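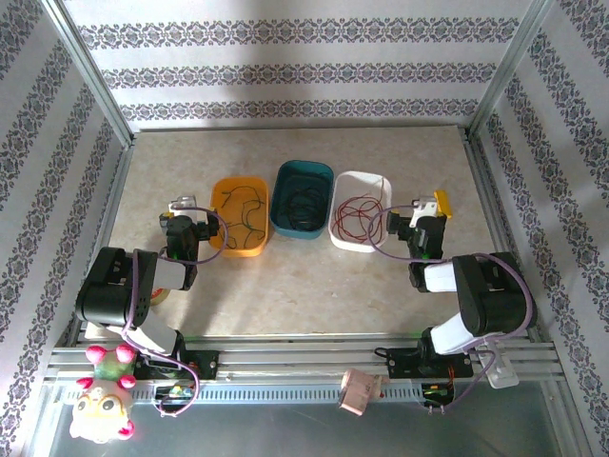
Libor Procházka has called it the best Saturday of his school year, and he said so after a round in which his team finished near the bottom. Many former members of Plurorex talk about the club in the same way.

Plurorex is a student robotics club and the yearly contest that grew out of it. Members work in small teams on two-arm manipulation, with a focus on things most robots find hard to handle: wire, cord, string and cloth. The club's best-known task is Itero, in which a pair of arms has to sort wire into open tubs by color. Wire bends, snags and springs back, so a program that worked beautifully in the morning can fall apart by lunch, and that is a big part of the fun!

Teams begin in October with simple pick-and-place drills, steering the arms by hand before they write any code of their own. A full Itero run is worth up to 664 points, with extra credit for leaving the tubs where they started. Strands left hanging over a rim lose points.

The second task, Fokus, is limited to a single arm and is usually taken by first-year members. The top score in Itero, 643, belongs to a team led by Aminu Iyamu, who later came back to coach. Winners receive the Abubakar Cup, a dented soup tureen with the team names scratched into the base.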